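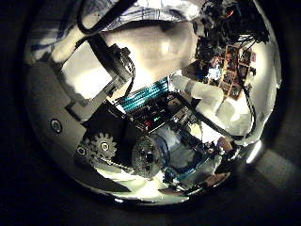
Notes and pictures from the Hullow project
02/10/2024

Hi, and welcome to the gallery! I've been promising friends a page about what I do all day, and since most of my day is moving a robot's hand through small household chores and saving the recordings, that's what you're getting. The project is called Hullow, and the workroom is upstairs in Jutbridge, with a radiator that clanks and a very good kettle. I'll add to the page as I go.

The short version of the job: the model learns by copying, so somebody has to give it plenty to copy. I do a task, the hand goes through the motions, the wrist camera records it, I label it, I reset the table and off we go again. We're after 3000 examples for this round and I have 435 that I'm happy with. (I have plenty more that I'm not happy with. They live in a folder called "hmm".)

Picture 1. The wrist camera's view, with the hand's own workings showing up curved and squashed together in a round bright patch, and darkness all around it. I love this one! The two gears low down in the middle are my favorite bit, one smaller with crisp teeth and a bolt through the hub, the other bigger and darker with a ribbed rim.

Same picture, for the cable people. The turquoise ribbon running across the center leads down to a dark green board, and there's a tangle of dark wiring up toward the top with tiny red highlights in it. I got three messages about ribbon cables after my last post, so I know you're out there.

And for the sewing people, look near the top edge for a bit of white fabric with thin blue stripes.

A few things folks keep asking me, while I'm here.

How long is one example? Mostly under a minute. Picking up a spoon is quick, folding a dishcloth takes forever, and anything with a lid on it eats my whole afternoon. I do them in batches of 40 and then go stand by the window for a while.

Do you keep the bad ones? Some of them, yes. If the hand fumbles and then recovers, that goes in with a "recovered" tag, and I think those might end up being the most useful of the lot. If I bumped the table with my knee, it goes in "hmm".

What's Rilleck? That's our labeling tool. It plays each recording back and I mark where the reach starts, where the grasp starts and where the thing gets let go. It had a bug all through the spring where the last mark slid over by a few frames, and I had to redo two whole batches by hand. I'm still a little sore about it.

What does a good batch look like? Boring, mostly! Different starting spots, different lighting, the cup turned every which way, and me resisting the urge to do it the same neat way every time. I'm a creature of habit, so I started writing the starting spots on index cards and shuffling them. It's helped a lot.

Next up is drawers. I've got 2 kinds to work with, one that slides nicely and one that sticks in damp weather, and I'm planning to spend most of October on the sticky one. More pictures when I've got them.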